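Home Forums New Posts Members Search Log in

Cold Drinks > Tea > Cold brew or hot brew and chill?

porchpitcher
OK, May is here, it's finally warm in Ukdale, and I've gone completely overboard on iced tea. I want to hear how everybody makes theirs!

What I've been doing is cold brew in the fridge overnight. Loose black tea, 2 heaping tablespoons in my old Roltero pitcher (the one with the mesh tube down the middle), fill it from the tap, put the lid on, go to bed. In the morning it's so smooth I drink the first glass standing up. No sugar at all, and I grew up in a house where tea was basically syrup.

My sister thinks I'm nuts and says cold brew tastes like water that walked past a tea bag. She boils, steeps, sweetens, chills. So which are you? And does anyone have a green tea that works this way? I tried one last week and it came out grassy, and I can't tell if that was the tea or me.

sweetenedwest
Your sister is right, sorry! Hot brew every time. You need the heat to get that brisk edge, the thing that makes black iced tea taste like iced tea. Cold brew is pleasant, but put it over ice and ten minutes later you've got nothing left in the glass.

My way: make it double strength, steep four minutes, pull the bags, stir the sugar in while it's hot, then pour it over a big bowl of ice. And a tiny pinch of baking soda in the pot. Don't laugh, my grandmother did it and it takes the bite right off.

hamdia_a
I love this question. I do both, depending on the leaf.

Black tea and anything with spices in it, I go hot. Green and white, always cold, overnight, and take the leaves out first thing in the morning. Porchpitcher, if yours was grassy it might just be a steamed green, those are supposed to taste like that. Try a pan-fired one. The Drenemano shop sells a nice one in a plain brown bag and it comes out almost nutty when it's brewed cold.

If you do want to brew green hot, let the kettle cool down first. I stop at 178 degrees and it never goes bitter on me.

Hamdia Alemneh
(my signature is my real name, yes, people ask)

porchpitcher
Ooh, pan-fired! I had no idea that was a thing. Mine says steamed right on the label, in tiny letters. Going to Drenemano tomorrow.

Sweetenedwest, I'll try the baking soda, but I'm not giving up my cold brew. I just use less ice. The pitcher is already cold!

leafandlemon
Can I put in a word for freezing tea into ice cubes? Pour whatever is left at the end of the day into a tray. That fixes the watery glass problem for both camps. I also do a tray with lemon juice and mint chopped up in it, and those are great in plain water too.

For mint I go to the Watkins Street market, the lady near the entrance has a spearmint that smells like gum in the best way. One bunch in a jar of water lasts me the week.

I disagree about the pinch of baking soda, by the way. I can taste it. My husband can't, so maybe it's like cilantro.

sweetenedwest
If you can taste it you're using too much! A PINCH. Less than you'd put on an egg if it were salt. But the tea cubes are a good idea and I'm stealing it.

tallglass_tim
Bag person checking in. I buy the big box, the kind with up to 100 bags in it, and I cold brew with those. It works fine. Use more bags than you think and squeeze them at the end (I know, I know, the loose leaf folks say never squeeze).

How long does everybody keep a pitcher? I've been pushing it to five days.

hamdia_a
Five is too long for me! I finish a pitcher in two or three. It starts to go flat and a bit sour, and if you've added fruit it turns faster. Check your fridge too. Mine was sitting at 43 and I couldn't work out why everything tasted tired so quickly. I turned it down a notch and the tea tastes better for longer.

And please don't squeeze. That's where the harsh part is hiding.

tallglass_tim
I like the harsh part.

mugshelf
Does anybody still drink the bottled kind? I want to stick up for it a little. I make my own at home, but away from home I'm perfectly happy with a bottle, and the unsweetened ones have gotten so much better. I like them barely cool with lunch, when you can taste more of the tea. Table by the fridge, and then a bottle with the green cap in the second one:

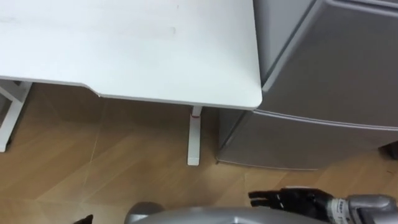
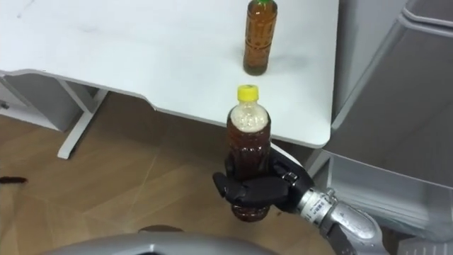
Re: Cold brew or hot brew and chill?

leafandlemon
Barely cool is underrated! Ice-cold tea is wonderful for two sips and then I can't taste a thing. I do wish the bottles were cheaper, because a pitcher costs me next to nothing and I can make it as strong as I like.

sweetenedwest
Warm-ish tea from a bottle, no thank you. Ice to the rim or give me coffee.

porchpitcher
Report from the pan-fired green: WOW. Hamdia, you were so right. It's toasty and a little sweet and there's no lawn in it anywhere. I drank half the pitcher before lunch and I've got a second one steeping. My sister had a glass and said "fine," and that's the nicest thing she's ever said about my tea.

Next up is peach. Do you put the slices in with the leaves overnight, or add them in the morning?

hamdia_a
So happy it worked! Peaches in the morning, after the leaves come out. Really ripe ones, and mash one slice against the side with a spoon.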